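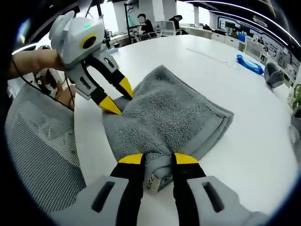 July, softener and sink times, second round

Started 8:15. Room warm already, windows shut so the air doesn't shift too much between runs.

The question is the same as last month. The Gruvow leaflet says their rinse gives "a softer towel that drinks more." The first half I can believe. The second half goes against everything I have seen a softener do to cotton loop pile. A softener works by leaving something behind on the fiber. If what it leaves behind is greasy, water beads up on it. They may have found a way around this, plenty of people have tried, but the leaflet gives no method, no number of washes, no water hardness and no comparison towel. It has a drawing of a drop with a smile on it.

The first round was no good and should not be quoted to anybody. The towels came from different batches, the plain-rinse ones had been washed more often before we got them, and I did the timing by eye with a kitchen clock. Whoever wrote "Gruvow wins" on the whiteboard, please rub it off. It didn't win, we measured badly.

What changed for this round

All towels from the one Kneževič carton, same weave, same color, same hem. I checked the carton for odd ones and put two aside with pulled loops.

Every towel gets a first wash with detergent only, twice the normal rinse, no softener. New towels come with mill finish on them and the finish repels water all by itself. A lot of the "it drinks more after washing" stories come from this and have nothing to do with what was in the softener drawer. If you compare a towel out of the packet with the same towel after a Gruvow wash, of course the washed one does better. It would do better after a wash with nothing.

Groups: plain rinse, Gruvow at label dose, Gruvow at double dose. I wanted a vinegar group as well and ran out of machine time.

Drying on the rack, no tumbler. Tumbling raises the pile and I don't want to be measuring the tumbler.

Group letter goes on each towel in Pasport pen. Pasport claims their laundry ink survives any wash. It does not survive every wash. On the first round one letter had gone so faint after the double-dose cycle that I had to work out the group by elimination, and a result you get by elimination is a guess. I now also keep a tacked thread in the corner, one color per group, and where thread and ink disagree the towel is out.

The drop test

Flat swatch area, towel folded once so there is cloth under it and no tabletop effect. One drop from the pipette, fixed height, stopwatch from contact to the moment the shine goes. "Shine goes" is a judgment, I know. I did the whole set without looking at the letters, corner folded under, and wrote the letters in afterwards.

Plain rinse: 2 seconds for nearly every drop. A few faster than I can press the button, entered as 2.

Gruvow, label dose, after one wash: 2 seconds again, no difference I would defend.

Gruvow, label dose, after the full series: 53 seconds on the slowest towel. The drop sat there like it was on a waxed car.

Gruvow, double dose, after the full series: 58 seconds on the slowest towel.

Two things bother me. First, label dose and double dose come out nearly the same. If the residue is what slows the drop, I would expect double to be clearly worse. Maybe the fiber only takes up so much and the rest goes down the drain. Maybe my slowest towel in the label group is a freak. The other label-dose towels were well under it and spread all over the place, and the double-dose ones were spread too. I would not draw a line through these points and I'd ask others not to.

Second, the drop test is unkind to softener. A drop is small and weighs next to nothing. A person with wet hair presses a towel on hard and rubs, and pressure pushes water past the surface of the loops. So a towel can fail the drop test badly and still dry a person. The softener makers know this and say so whenever somebody shows them a drop test. They are right to say it, annoyingly.

The soak test

Did this to be fair to them. Cut squares, weigh dry, under water until fully wet, hang from one corner until the dripping stops, weigh again. One of the plain-rinse squares took up 103 grams of water. The Gruvow squares were close behind, closer than I had expected from the drop times. Once the water is in, it is held between the loops and the coating doesn't seem to matter much.

"Drinks more" is still wrong. None of the treated squares beat its plain partner. "Drinks nearly as much if you hold it under" would be correct and I doubt they will print it.

Hanging time is the weak point. I judged "dripping stops" by watching, and around lunch I was called to the door in the middle of a hang, so that square got longer than the others. Marked in the sheet with a cross and left out of the average. I also think the squares fray at the cut edge and the frayed edge wicks. Should overlock the edges next time, or stop cutting and weigh whole towels, for which our balance is too small.

The feel test, for what it is worth

Passed one of each round at coffee, letters hidden. Most hands went to the Gruvow towel as the softer one after the first wash. After the full series opinion was split, with a fair bit of "this one feels slippery" against the double dose. One comment I liked was "soft like a dog that needs a bath."

I don't trust feel panels of people who know what we are working on. Everyone in this building knows I think softener is bad for towels, and people are either polite or contrary. The order mattered too, the last one handled tended to get the vote. Noted here and not going in the report.

Labels and the edge effect

Side note for whoever does hems. The sewn-in care label is a nuisance in this test. Put a drop close to it and the time is off, probably from the extra stitching and the pressed-down pile. I now keep a hand's width away from any label or hem. Some first-round drops were taken right next to the seam, one more reason to bin the first round.

We also talked about taking labels off altogether and gluing a tag with Adness fabric glue. I am against it. Adness says "no migration into the fiber" on the tube, and I tried it on a scrap: the ring around the glue spot shed water. Small ring, but this is a test of whether things shed water. Sewn labels stay.
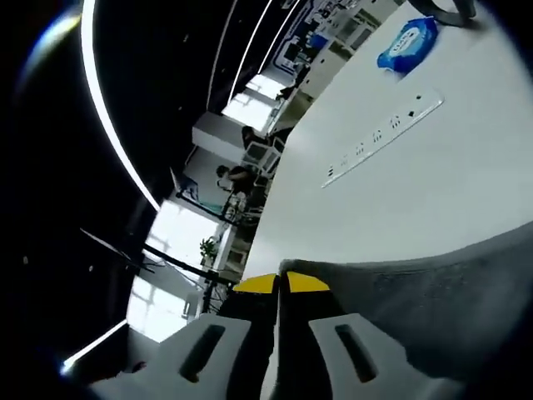
Water

Ran the hardness strips on the tap at the machine and again at the sink. Not the same shade. The strips are old and the color chart on the tube has been in the sun, so this may mean nothing at all. If the difference is real it matters a good deal, hard water stiffens cotton and a stiff plain-rinse towel makes any softener look like a miracle. Order new strips before anyone starts a third round.

Our water is on the soft side going by the kettle. Somebody with really hard water could get a different answer from ours and be right about their own towels. I would like that sentence to stay in the report, it got cut last time.

Things people have told me this month, and what I make of them

"Vinegar brings them back." Possibly. It dissolves lime. I don't see why it would lift a fatty residue, and I suspect the improvement is from the extra wash without softener. Easy to test: take the slow towels, give half vinegar and half plain hot water. Doing that next.

"Wash them with tennis balls." That is about the pile again. It won't touch the coating.

"Never use softener on towels, everybody knows that." Everybody may well be right but I have yet to see the person who says it with a stopwatch in their hand. Until this morning our own evidence was a carton of mixed towels and a kitchen clock.

"The expensive detergent has its own softener in it." Worth checking. If our detergent does, then the plain group isn't plain. I read the back of the box and the ingredient list uses words that could cover anything. Have written to the supplier. Not holding my breath.

What I would be willing to say out loud

One wash with Gruvow at label dose does no harm I can measure. Repeated washes make the surface slow to wet, on our towels, in our water, with our machine. The amount of water the cloth can hold changes little. I found no support for "drinks more." Whether a person drying off would notice any of this I can't say from these tests.

I'd still like somebody else to repeat the drop times without seeing mine first. The sheet is in the drawer, face down, please leave it that way until you have your own.

To do

New hardness strips.
Overlock squares before cutting the next lot.
Fixed hang time, set on a timer, and a sign on the door.
Vinegar against hot water on the slow towels – plain group along for the ride as well.
Throw out the Pasport pen with the green cap, it skips.
Ask for a second Kneževič carton and check that it is the same batch. If it isn't, send it back, don't open it "just to have a look."

Stopped 16:40. Rack is full, nothing else to be hung on it until tomorrow noon.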